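3.2 Segmentation of the verse text

The Mastirer psalter was transcribed by Žukauskas in 90 sections, following the verse divisions of the printed edition. Where a superscription precedes the first verse, it was counted with that verse. 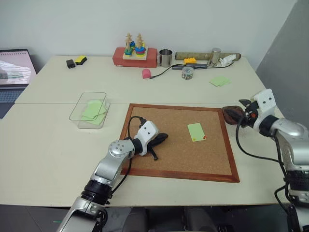 Figure 2. Cork-surfaced board with note and pin.

Verse numbering differs between the Marchetti and Fluvanine copies in 12 psalms. In each case the Marchetti numbering was kept and the variant entered in the margin. Doubtful divisions were first marked on paper, for which a small pale green sticky note and a red pushpin, as in Figure 2, are sufficient. The final file holds 1,954 verses, and half-verses are not numbered separately.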